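Dicas para a gaveta da tralha (e para a bancada onde ela vai parar)
Leitura: 4 min

Toda casa tem uma. Pilhas, elásticos, chave de não sei quê, parafuso de um móvel que já foi embora. A minha voltou a encravar em junho e desta vez tirei tudo para fora. Notas rápidas, escritas enquanto arrumava, desculpem a ordem.

Primeiro: esvaziar mesmo. Não é afastar para o lado e limpar o cantinho. Gaveta fora da calha, virada em cima de um lençol velho, aspirador com o bico fino nos cantos. Se a madeira cheira a mofo, pano com vinagre branco e água, metade-metade, e deixar a secar aberta até ao outro dia. Não forrar com a gaveta húmida. Já fiz, o papel ondulou todo e ficou uma mancha que ainda lá está.

Calhas. Se a gaveta é de madeira contra madeira, vela branca esfregada nos dois lados. Sabão seco também dá. Óleo de cozinha nunca, cola pó e ao fim de 2 meses está pior. Calha metálica: limpar com escova de dentes, spray de silicone pouquinho, abrir e fechar umas vezes, limpar o excesso.
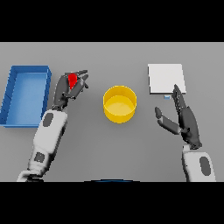 Separar antes de comprar caixinhas. Erro clássico, vai-se à loja, traz-se um organizador bonito com divisões que não servem para nada do que se tem. Usem o que há em casa. Um tabuleiro azul de rebordo, como o da esquerda, serve lindamente para a triagem: tudo o que é miúdo vai lá para dentro e não rebola para o chão. Prefiro cor viva ao transparente, o parafuso cinzento vê-se logo. Formas de bolo velhas também servem, caixas de gelado, tampas de caixa de sapatos. Só decido divisões depois de tudo estar em montinhos.

Montes: uso todas as semanas, uso às vezes, não faço ideia do que é. O terceiro monte vai para um saco com a data escrita a marcador. Se ninguém for lá buscar nada até ao Natal, fora. Custa um bocado a primeira vez.

Pilhas à parte. Sempre. Soltas ao pé de clipes e moedas é pedir problemas, podem aquecer. Fita-cola nos polos das de 9 volts. As gastas num frasco junto à porta, para levar ao pilhão quando se sai, senão voltam para a gaveta e daqui a um mês está alguém a experimentá-las no comando da televisão. As que verteram: luvas, cotonete com vinagre no contacto do aparelho, depois cotonete seco. Não respirar em cima.

Colas. A supercola guarda-se em pé, num frasco fechado com um saquinho daqueles de sílica que vêm nos sapatos. Dura muito mais. Limpar o bico antes de pôr a tampa, com papel seco. Tampa colada? Água quente da torneira num copo, mergulhar só a tampa um bocadinho, rodar com um pano. Não usar os dentes (sim, já vi).
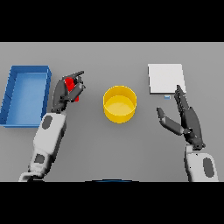
Cola branca de madeira é outra história, essa não quer é gelo. Quem guarda na garagem no inverno que traga para dentro. Se ficou com grumos ou cheiro azedo, lixo, não vale a pena diluir, a junta abre depois e lá se vai o trabalho.

Chaves sem dono. Etiqueta de papel em cada uma, experimentar todas as fechaduras de casa numa tarde. O Kadir Çetinkaya, que me arranja as persianas, pinta a cabeça das chaves com verniz das unhas, uma cor por porta, e eu copiei. Aguenta uns dois anos, depois lasca e repinta-se. A chave que não abre nada vai para o saco da data.

Parafusos: não juntar madeira com metal. Frascos de compota com a tampa aparafusada por baixo de uma prateleira, truque velho mas continua bom. Dois parafusos por tampa, com um só a tampa roda e não se consegue abrir. Atenção ao comprimento para não furarem a prateleira para cima.

Cabos. Enrolar largo, nunca apertado à volta do carregador. Rolo de papel higiénico vazio, um cabo por rolo, escrever por fora para que serve. Feio mas funciona. Os que ja não têm aparelho vão para a reciclagem de eletrónicos, não vale guardar "para o caso de".

Forro da gaveta: tapete antiderrapante daqueles de rolo. O meu é da Grelov, cortei com tesoura normal e um molde de jornal. Cortar uns milímetros a menos de cada lado senão faz onda. Experimentei também o da Wuson, mais fininho, levanta nos cantos, não gostei tanto. Cortiça fica bonita mas esfarela.

Divisões: cartão grosso, encaixado em cruz, ranhura até meio em cada tira. Com 4 tiras já se faz uma gaveta normal. Quando sujar faz-se outro. Os objetos compridos à frente, os pequenos atrás não, ao contrario, pequenos à frente, que são os que se procuram com pressa.

E uma lanterna lá dentro, com pilhas boas, sempre no mesmo canto. Quando falta a luz a mão tem de ir lá sozinha. Avisar o resto da casa de qual é o canto.

Para a semana escrevo sobre o armário debaixo do lava-loiça, que está igual ou pior.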